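How many simulated demonstrations before I start training?

Asked by Amerley Bonsu in Robot Learning, Beginners

Hello all! I've been teaching a simulated arm to pick things up and I'm completely hooked. I drive it myself with a gamepad, save each go as one episode, and plan to train a policy on the lot with Kereck. So far I have 267 episodes, every one recorded by me after tea. A tutorial I followed said to collect 3,000 before touching the training button, and at my pace that takes me well past December!

My episodes vary quite a bit. Sometimes I grab the cube cleanly, sometimes I dither above it for ages. Do I keep the dithery ones? And is 3,000 a real number or just a nice round one?

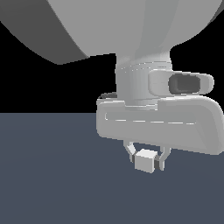

Leonie Fröhlich replied that 267 is plenty for a first run, and that she'd train tonight and see where it falls over. Keep the dithering if it ends in a grasp, she added, but trim the long pauses, or the policy learns to hover.

3 replies, sorted by votes

Yaw Essien
Accepted answer

Oh, you're at the fun bit! Train early, train often. My first set had up to 2,937 episodes in it, depending on how strict I was with the filter, and a good half were near copies of each other because I always came in from the same side. The policy was brilliant from that side and hopeless from anywhere else.

What helped me most was spreading things out. Move the start position of the arm, turn the object, change how high you approach from. Then record a small batch wherever the policy fails and add it to the pile. 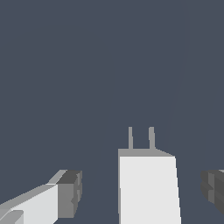 Camera choice matters more than people expect. I record a wide view and a close one for every episode, at the same rate, and check they line up before I save. The close one earns its keep on fiddly parts. With a plug, the two prongs sticking up out of the top tell the policy which way round the thing is, and from further off they're a few pixels at best. If your close view loses them, raise the resolution before you record another hundred.

Cecilia Quansah

I use Jitevard for the recording and it's great. Save your random seeds!!! Lost a whole weekend's worth once.

Jadwiga Wasilewska

Agree with Yaw on variety. I'd also write down what counts as a success before recording any more. Mine is "lifted and held until the timer ends", and anything else goes in a separate folder. I don't delete the failures, they come in handy later for testing a success checker.
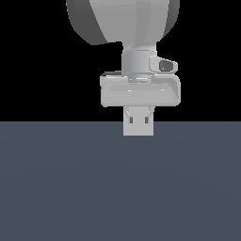 Should every episode start from the same arm pose?

Small random changes work better. Keep one home pose, nudge each joint a little at reset, and the policy gets practice at finding its way back when it drifts. Go too wild and half your recording time is spent just getting to the object.

Amerley Bonsu

Thank you all! Started a training run with the 267 and will post the curves. Already re-recording with the home pose nudged.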